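Clellum Bakery Puts the Bun First, Where It Has Always Believed It Belonged

TETUTBRIDGE – Clellum, the wholesale bakery that has supplied diners and lunch counters across the county for longer than some of those counters have had working stools, will open its first public bun counter in December. The shop will sit at the front of the company's Skarnus Street building, in the room where invoices used to be kept.

The counter will sell fresh buns from 6 a.m. until they run out. The bakery expects that to happen before lunch, and has made no plans for the afternoon.

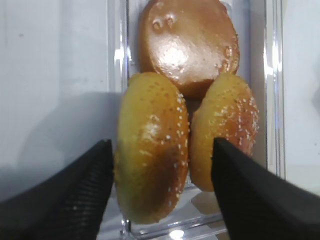
Clellum's new line is called Caldeira, after a test batch that sank in the middle and looked like a volcano. The recipe has improved a good deal and the name has stayed. Buyers can choose a plain top or a seeded one, and the two have very different followings. A sesame top like the ones standing on edge in the clear holder accounts for most of the bakery's restaurant orders, while the dark, shiny kind is asked for by people who tend to have opinions about butter.

"We spent years making the part of the sandwich that people hold on to while they talk about the meat," said Dörte Kleinschmidt, head baker at Clellum. "I have read a lot of menus. The cow gets a paragraph. The pickle gets its home town. We get the word 'bun,' and sometimes we get left off."

Kleinschmidt's team baked 356 trial batches before settling on the Caldeira dough, which rests overnight and goes into the oven early the next morning. Staff ate most of the failures. Several have asked that the next project involve soup.

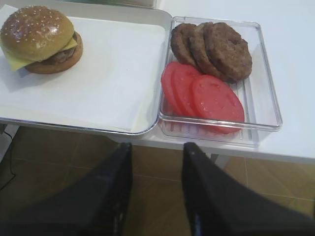 The bakery will also publish a short guide for home cooks, free at the register, covering how to toast a bun, how to store one and when to give up and make bread crumbs. A section on cutting them evenly runs to three pages – Kleinschmidt feels strongly about this.

Opening morning will include free samples for the first 60 customers and brief remarks from the head baker, who has been asked to keep them brief. Clellum plans to have 1270 buns on the shelves when the doors open. Parking is behind the building, next to the flour delivery bay, and dark coats are not recommended.

Restaurant and wholesale customers will keep their current delivery times and prices. Trade orders and press questions should go to the Clellum front office in Tetutbridge, which answers the phone until 3 p.m.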